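Tramwood Mending Room: Sewers and Menders Wanted for Spring
Posted February 28, 2022
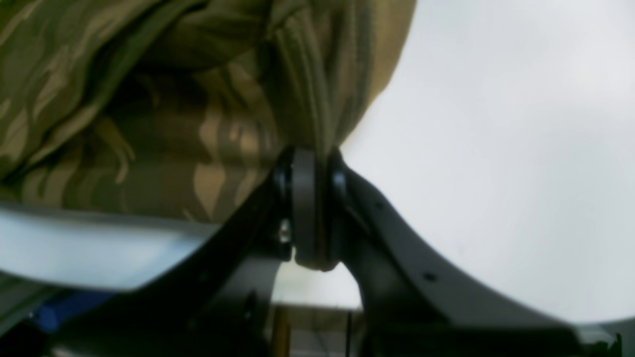 Celeste Salgado wrote to us after the last round that she had only ever hemmed curtains before she came, and that by her third evening she was putting a new zipper in a parka and enjoying herself enormously, so please don't let a lack of experience put you off!

We are looking for people to join our spring repair sessions at the old Husto building, up the stairs and to the left (the buzzer sticks, so give it a good long push). Neighbors bring in coats, work pants, tents, backpacks and all sorts of other things they would like to keep using, and we sit down together and fix them. Our winter coat drive in December brought in more than we could get through, and there is still a good deal of it waiting on the shelves.

You would come one evening a week, from six to nine, for eight weeks. Machines, thread and patches are provided, though if you have scissors you love, bring them and put your name on them. We especially need someone comfortable with heavy canvas, and someone patient who likes unpicking seams, a job I happen to find very soothing.

There is a thank-you payment of $400 for the full eight weeks, and $200 if you can only manage half. Bus fare is covered, and soup is at seven.

To apply, send a short note to Mathis Tessier at the Tramwood front desk, telling us which evenings suit you and something you have mended, or would like to. A few lines is plenty. Drop-offs by hand are fine too, until the desk closes at five.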